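Belier Garment Press – Operator's Guide
Uverstead Community Print Room

Section 3: Setting up and pressing a printed shirt

This section applies to all members using the Belier press with Fondent transfer film. It replaces the loose sheets previously kept at the bench. Members who have not completed the induction must not switch on the press without an inducted member present.

Revised 5 Jun 2022. Prepared by Petronella Coetzee. Checked by Shuk-fan Tsai.

3.1 Before you begin

Lay out the following on the cutting bench:

- the shirt, laundered without fabric softener and fully dried
- the printed transfer, trimmed
- one cover sheet, unmarked on both faces
- heat-resistant tape
- lint roller
- the Kwok placement ruler
- cotton gloves

Check the care label. The settings in this section are for cotton, and for blends containing at least 70 per cent cotton. Shirts with a lower cotton content, and all garments labelled as nylon, rayon or waterproof, are dealt with in Section 5 and must not be pressed at the settings given here.

Note: Dark polyester can release dye into a white transfer. The colour change may not appear until the following day. Members pressing dark polyester for sale should make a test piece first and leave it overnight.

3.2 Preparing the press

1. Confirm that the power switch is off and that the handle is fully raised.
2. Check that the power cord runs behind the bench and does not touch the upper plate.
3. Wipe the lower pad with a dry cloth. If there is adhesive on the pad, stop and follow 3.7.
4. Turn the pressure knob anticlockwise until it moves freely.
5. Close the handle without a garment in place. It should lock with light resistance. Open it again.
6. Switch on at the wall, then at the press.
7. Hold the SET key until the display flashes. Use the arrow keys to set the temperature to 124 °C.
8. Press SET once more and enter the time printed on the film packet.
9. Press SET a third time to save. The display stops flashing and the heating light comes on.

The press is ready when the heating light goes out. It will come on again at intervals during use – this is normal.

CAUTION: The upper plate is hot whenever the press is switched on and remains hot after it is switched off. Wear the cotton gloves when positioning a shirt. Do not reach across the lower pad to adjust the far side of a garment. Walk to the other side of the bench.

3.3 Setting the pressure

1. Place the shirt on the lower pad as described in 3.4, without the transfer.
2. Turn the pressure knob clockwise by half a turn.
3. Lower the handle. If it closes with one finger, the pressure is too light. If it needs both arms and body weight, the pressure is too heavy.
4. Raise the handle and adjust by a quarter turn at a time until the handle closes firmly with one hand.

Heavyweight shirts and hooded tops need less turn on the knob than a light summer shirt. The pressure must be set again each time the garment type changes. Never turn the knob while the handle is down.

3.4 Positioning the shirt

1. Thread the shirt over the lower pad so that only one layer of fabric lies on the printing surface. The label should face the back of the press.
2. Move collars, buttons, zips and thick seams off the edge of the pad.
3. Smooth the fabric outwards from the centre with a gloved hand. Do not stretch it.
4. Go over the printing area with the lint roller, including any area outside the design that the plate will cover.
5. Close the press for a few seconds to remove creases and moisture, then open it.
6. Fit the notch of the Kwok ruler against the collar seam and let the ruler hang down the centre of the chest.
7. Read the mark for the shirt size and place the top edge of the transfer there, printed side as directed on the packet.
8. Tape two opposite corners. Keep the tape clear of the design.

Note: The ruler marks are for adult crew-neck shirts. For V-neck shirts, measure from the shoulder seams. Children's sizes are listed on the reverse of the ruler in small type and are easily misread.

Lettering should be checked aloud by a second person before pressing. The print room does not replace shirts pressed with spelling errors, including those where the error was in the customer's own file.

3.5 Pressing

1. Lay the cover sheet over the transfer so that it extends past the film on every side.
2. Lower the handle in one movement until it locks. The timer starts by itself.
3. Remain at the press. Do not leave it closed and unattended for any reason.
4. When the alarm sounds, raise the handle with one hand and steady the front of the bench with the other.
5. Remove the cover sheet and set it aside flat.
6. Lift the shirt off the pad and lay it on the cooling rack, film side up.
7. Once the film is cool to the touch, peel it back slowly from one corner, keeping it low and close to the fabric.
8. If the design lifts with the film, lay it down again, replace the cover sheet and repeat the press for the same time.
9. With the film removed, cover the design and press once more for a short finishing press.

CAUTION: Peeling warm film stretches the adhesive and leaves a rough edge that cannot be corrected.

3.6 Faults

Design lifts at one side only: the pressure is uneven. Check that a seam is not lying under the plate.

Shiny square around the design: the pressure is too heavy, or the cover sheet has been left off. The mark on cotton will often fade after one wash.

Colours look dull: the time is too long for the film. Check that the packet is Fondent film and that another member's film has not been put back in the wrong sleeve.

Display reads E1: switch off at the wall, record the fault on Form 463 and place the red tag on the handle. Do not restart the press.

Handle will not lock: turn the pressure knob anticlockwise by one full turn and try again. Do not force the handle.

3.7 Closing down and care of the work area

1. Switch off at the press, then at the wall. Leave the handle raised.
2. Allow the plate to cool completely before cleaning. Rub adhesive from the lower pad with a dry cotton cloth. Solvents are not permitted.
3. Dust the bench, the ink shelves and any small furniture used for tools or samples. Lint left in the room finds its way under the next transfer.
4. Put film scraps and offcuts in the lidded bin.
5. Return the Kwok ruler to its hook.
6. Enter the number of pressings in the log and sign it.

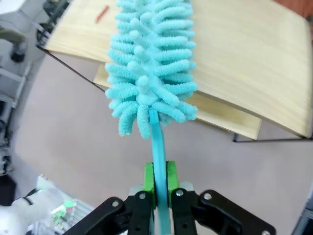
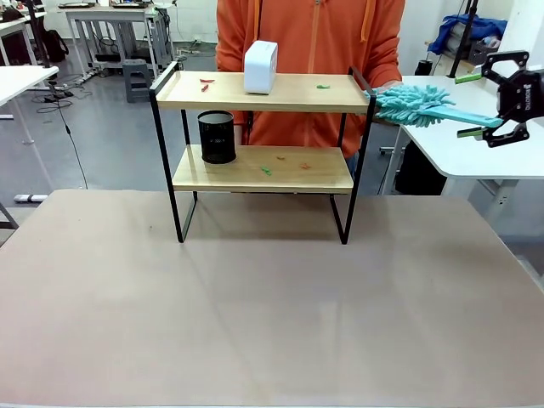 Duster with soft chenille-like head (first picture); two-tier shelf with black metal frame (second picture).

Replacement cover sheets are ordered through the front desk under stock number 124. Section 4 covers caps and tote bags.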